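2023-04-27

Slept badly and was up before the alarm. Coffee, two slices of toast, then I finished the letter to Urszula and put it by the door so I would remember to post it. I didn't.

Most of the day went on bags. I want every drawstring bag in the place gone through before August, when Wojciech needs them for the trip. The cords are the trouble. They get pulled out to one side, the opening bunches up, and then the whole thing sits crooked on the shelf. I have 30 to do and got through six. The dark Puma one was next after lunch.
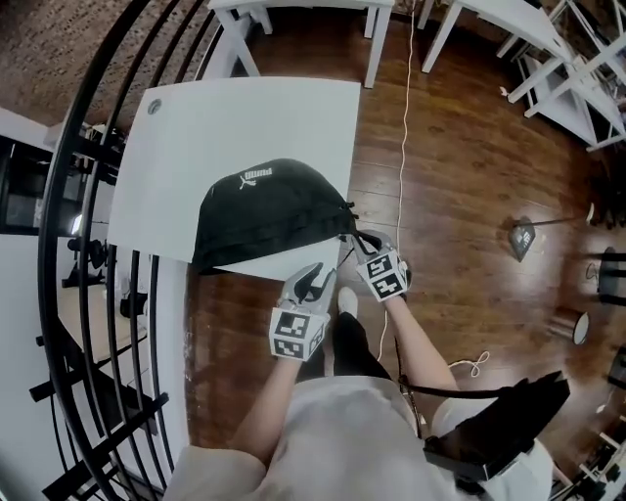

Puma bag on the white board, cord still out at the side.

The board is good for this. Dark cloth on that dark floor is hard to see by evening, and my eyes were tired by four.

Wojciech called at supper. He wants name tags on all of them. I said tape would do and he said tape comes off. We left it there. Soup again, the last of the barley. Need stamps, thread and a new bulb for the hall.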